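Merninville Makers Forum > Builds in progress > Arm that fetches a mug, worth the bother?

We use cookies to keep you logged in and to count visits. By carrying on you accept this. [Accept] [Settings]

drister_bench
September 22, 2025
Promised an update on the arm, so these are from the wrist camera at the Wellham shed. The job is still the same: find a mug, close on it, lift it, put it down somewhere else. I've been at it since July and I'm less sure of the whole idea than when I started.

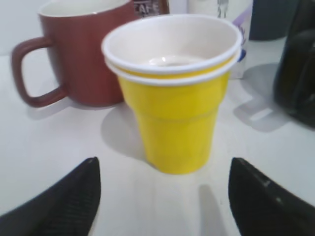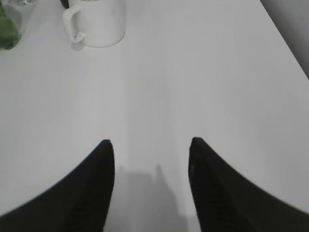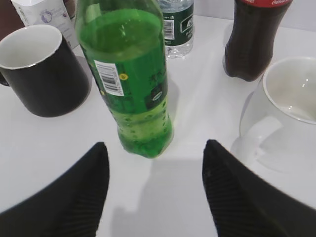
Wrist camera, fingers open in all three.

Over 182 tries with one mug by itself it managed 93. Put bottles and cups round it and I got 17 good lifts before I lost patience and went home. Tell me why I should carry on.

solderpot
93 out of 182 is a coin toss. My nephew can do better with oven gloves on. What's it going on, just that one camera?

drister_bench
Just that one. It loses the white mug most of all. White mug, white table, soft shadow, and it goes for the shadow.

hexkey11
So buy a dark tablecloth? I can hardly tell where the wall of the mug stops in the third one and I know what a mug looks like. The black one on the left of the green bottle stands out a mile.

solderpot
If it needs a special tablecloth it doesn't work. Nobody's kitchen is going to be laid out to suit it.

garrido_fan
Disagree with that. You get it going on an easy table first, then make it harder. I run the Garrido kit at home and mine was useless until I did exactly this. And I'd leave the yellow cup alone for now, there's liquid in the bottom of the top one. One bad grab and it's over your motors.

drister_bench
Fair point about the liquid. I wanted to see if the shine put it off. It did, a bit.

hexkey11
Are the cups one inside the other? Looks like two rims. If you squeeze the bottom one you might lift both or you might just crush it. I wouldn't count those tries in with the mugs at all.

drister_bench
Two, yes. They're counted separately – they aren't in the 182.

solderpot
I still don't see what it's for. You're standing right next to it with two working hands. By the time it has made up its mind the tea's cold.

garrido_fan
You said the same about the drawer opener and then asked for the files.

solderpot
I asked for the files so I could see what was wrong with them.

hexkey11
Back to the arm please. Does it do any better going for the handle? In the second one it's sticking out to the left with nothing in the way, so I'd have thought that was the easy case.

drister_bench
Worse. It has to twist the wrist round and then the camera's looking at bare table. I tried 11 that way and stopped. Going for the body of the mug is more reliable, if you can call it that.

garrido_fan
Then fix a second camera to the shelf and stop asking the wrist one to do everything. A cheap one will do. Post the numbers when you've had a proper run at it, good or bad.

drister_bench
I'll try the cloth first, it costs less. If it's still a coin toss after that, the motors are going in the for sale section.

solderpot
How much for the motors?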